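Changes to the Watering Arrangements at Tilgate

Residents of Tilgate will be aware that the shared garden behind the hall has been under review for much of the spring. I have kept a plot there for 10 years and wish to set out the position as I understand it.

The water butts are to be moved to the north wall in July. Each plot holder will be allotted 33 litres a week, to be drawn before nine in the morning. Seedlings under glass are exempt and may be misted by hand at any hour. 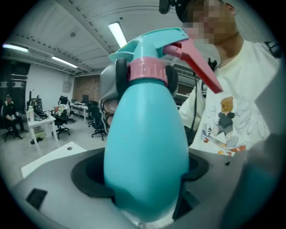

Halldóra Nørgaard has asked that tomatoes be given priority, and I support her request. The older beds drain quickly — mine had to be dug over twice last year — and a fixed allowance does not serve every plot equally. The rule as drafted makes no mention of soil. I have written to propose that it should.

Requests for a larger allowance may be left in the box at the hall until six o'clock on Wednesday.
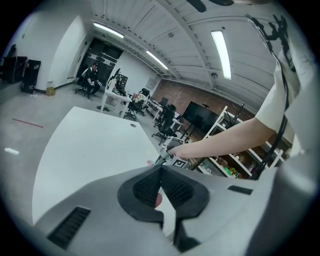
Seed Orders

The joint order from Cladero has been placed at a cost of £569. It includes two kinds of broad bean and the late leeks which were missed last season. Plot holders who have yet to pay their share are asked to do so before collecting their packets.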